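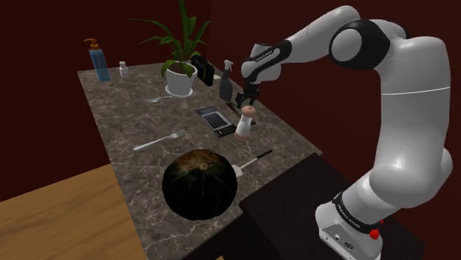 Is a hybrid edge rusher worth a starting place, or is it just a coach's word for a bloke with no position?

Posted by Jultthorpe in American Football > Tactics and Coaching

I help out with the defence at a small amateur club and we've just been handed a new scheme by a head coach who came over from Vendia. On paper it's a 3-4. In practice he wants one of the outside linebackers to put his hand down on passing downs, stand up on early downs, and drop into the flat whenever the tight end is on his side. He calls this player the "joker" and talks as though it solves everything.

I've got my doubts. The lad he has in mind is quick off the ball and not much else. In our last friendly he got sealed inside by the tight end over and over and we gave up 286 yards on the ground, most of it round his side. The coach says that's a matter of reps. I say he's too light to set an edge and too stiff in the hips to cover anyone, so we've picked the one job that needs both.

What I'd like to know from people who've run this at our level (two evenings of training, squad turns up if it feels like it):

Does the hybrid role work with a player who only does one part of it well? And if you've binned it, what did you play in its place?

Please don't send me clips of professionals. I know it works when you're paying someone millions.

Grecu
Posts: 3,546

Short version, no, not as your coach describes it. I've seen this tried at three clubs and each time it was sold as flexibility and ended up as one confused player with too many rules in his head.

Work out what you're asking him to learn. Against the run he has to squeeze the tackle and keep his outside arm free. Against the pass he needs a rush move and a counter. Then he's got to read the tight end's release and get to the flat with his eyes on the quarterback. That's three jobs. You have two evenings a week, and one of those will be half special teams if your club is anything like mine was.

What we did was split it. A heavier lad played a plain 5-technique on first and second down, inside eye or outside eye depending on the call, and the quick one came on when it was third and long. Nobody dropped into coverage from the edge at all. The strong safety took the flat. It's dull and the opposition will know what's coming when the substitution happens, but most quarterbacks at this level can't do anything about it anyway.

The drawback is that a team that goes no-huddle can catch your rusher on the field on an early down. It happened to us a few times. You live with it, or you have a call that slants the line towards him so he isn't left holding the edge alone.

One thing I'd push back on: 286 yards isn't all down to one man. Where was your force player? If the safety or corner on that side was playing ten yards deep, your edge could have been a brick wall and the ball would still have bounced outside. Watch the film again with him covered up and see who else is missing. I suspect you'll find at least one inside linebacker running himself out of the gap.

Also I wouldn't put much faith in "a matter of reps". Reps will fix his hands and his pad level. They won't add two stone.

Rodusness
Posts: 11

we run it and its fine. you just need an athlete. put your best one there and let him play

Reinhold Görtz
Posts: 286

I agree with most of what Grecu has written, although I think he is too quick to throw out the drop.

You can keep a very cheap version of it. Give the player one coverage rule and one only: if the tight end on his side blocks, he rushes, and if the tight end releases, he hits him hard within five yards and then carries on rushing. He never has to turn his hips. The pass is late, the tight end is off his route, and your linebacker has a fair chance of getting underneath it. We used that for a full season and taught it in one evening.

It doesn't do much against a good flat route from the running back, so don't let your coach tell you it covers everything. Nothing from a three-man line does.

For the run, try lining him up wider when he is standing, a full yard outside the tight end, and tell him he isn't allowed to be reached. He will give up some ground inside. That is easier to fix with an inside linebacker than a ball carrier on the touchline is. If he still gets sealed from out there then you have your answer, and I would have that conversation with the coach before December and not after.

The name bothers me as well. Call him a joker and he'll think he's free to guess. Ours was listed as a defensive end on every team sheet and he behaved like one.

Jultthorpe

Thanks both. Fair point on the force player, I went back through the film and the corner was bailing on nearly every snap. I'm still not sold on the lad for early downs. Going to try the wide alignment with the hit-and-rush rule at training, and if he gets reached again I'll ask for the split.

Rodusness, if we had an athlete I wouldn't be asking.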